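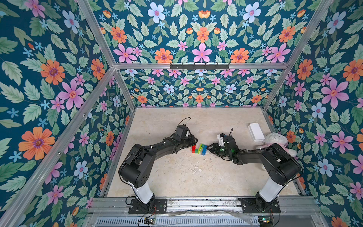

Toy bricks on the marble-patterned floor, with floral wallpaper behind.

Reading time: 2 minutes
23/09/2022

The interiors department at Jireo has completed its review of small play corners, the enclosed areas set aside for toys in waiting rooms and shared buildings. The head of the department spoke to this bulletin about wallpaper, flooring and the question of how many toys such a corner ought to hold.

The floral pattern was the first decision to be taken. "We were offered plain panels and we declined them," the head of department said. "A small enclosure with bare walls feels like a cupboard. Large flowers give a child something to look at and to name, and adults are fond of them too."

The flooring was chosen in June, after samples had been considered at the Nagano and Orneck offices. The pale marble pattern was preferred to a darker one on the grounds that a coloured brick shows up well against it. The department accepts that a light surface will show its scuffs. "It is a floor for playing on," the head of department said. "I should be more concerned if it stayed perfect."

On the matter of toys, the review recommends restraint. It received 2,149 replies to its questionnaire, and 600 of those mentioned toys left out at the end of the day. The department now advises a few building bricks and one soft toy for each corner, with everything else kept in storage and exchanged from time to time. 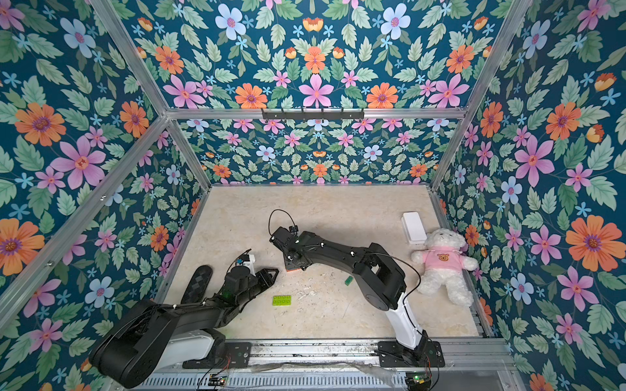 "A teddy bear in a printed shirt will be picked up before anything else," the head of department said. "The bricks come later, when the child has settled. We would not wish to be without either."

Hooks also receive a section of their own in the report. The department favours a short row of pegs on a rail – simple to fit and simple to wipe – although it leaves to each building the choice of what should hang there.

The full guidance, prepared under the title Nollanano, will be sent to both offices. Comments on the section dealing with storage are still being accepted.

Shares: 6
Comments: 2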